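How to Run a Table-Clearing Trial for a Household Robot

Kekel Household Technology Program - Guidance for Test Sites

This page explains how to set up, run and score a table-clearing trial. It is intended for staff who wish to know whether a robot arm can be trusted with an ordinary chore, and for readers who are comparing published results.
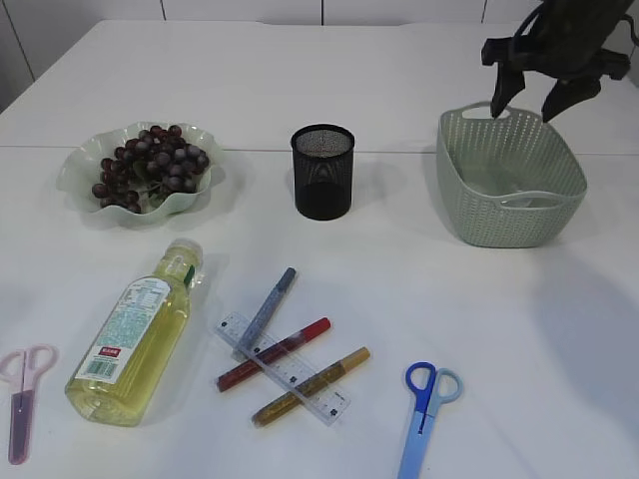
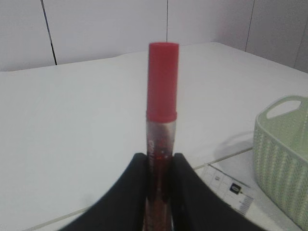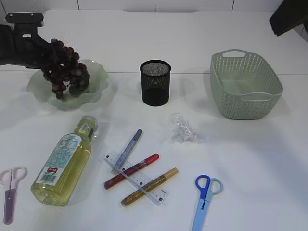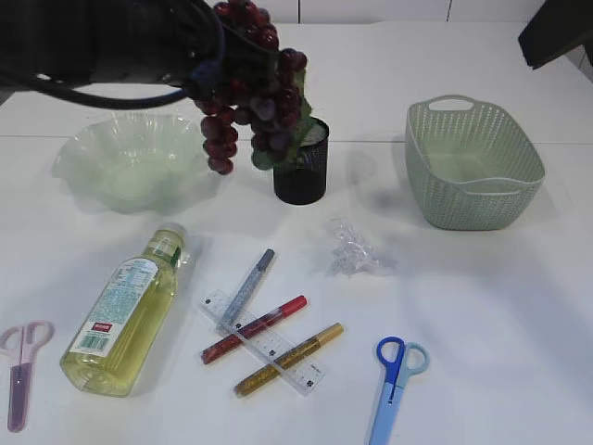 Table-clearing work with a green basket in all four views. Second: a red-capped marker in the gripper. Third and fourth: grapes in the gripper.

1. Choose the items

Select items that differ in shape and in how they respond to being held. A suitable set includes markers, a ruler, scissors, a bottle, a bunch of grapes and at least one container. Grapes are of particular value because the bunch hangs differently each time it is picked up. Artificial fruit is acceptable and should be recorded as such. Scissors must have their blade covers on throughout the trial.

2. Set the starting layout

Place the items by hand on a clear, pale surface. Long items should cross one another in at least one place. A ruler lying among markers is a fair test, as the arm must decide which item to lift first. Do not straighten the layout once it has been recorded.

3. Write the instruction before the trial begins

State the task in the words a member of the household would use, such as "Put the markers in the holder" or "Put the grapes in the bowl." The instruction may not be reworded after the arm has started. Sites using the Indard score sheet should copy it into the first box.

4. Run the trial

Allow 600 seconds for each trial. Staff may stop the arm at any time for safety, and a stopped trial is entered as "stopped" with a short note. Staff may not move an item to help the arm. If an item leaves the table, it stays where it fell until time is called.

Repeat each layout six times. Restore the items to their recorded positions before every run.

5. Score the result

An item counts as cleared when it rests in the correct container and the arm has let go of it. An item held over a container when time is called is not cleared. Enter dropped items separately, even where the arm later picked them up again.

Reading the results

In our September round, sites completed 496 trials using the Kivi and Putik layouts. Single, rigid items lying apart from the others were cleared most often. Crossed items were far less reliable, and almost 40 percent of the trials with crossed markers ended with at least one still on the table. The arms were also slow. Most of the layouts would take an adult less than a minute.

The program's present view is that a robot arm can assist with a tidy-up task where the items are known in advance and a person is nearby. Unattended use in a home is not yet supported by these findings. Shop-floor sorting is closer to practical use - the parts are alike and arrive in the same position - but it should be tested under its own procedure and not inferred from household scores.

Submitting scores

Send completed sheets to the program office within 40 days of the last trial. Include every run, along with any that were stopped. Sheets with missing start layouts will be returned to the site.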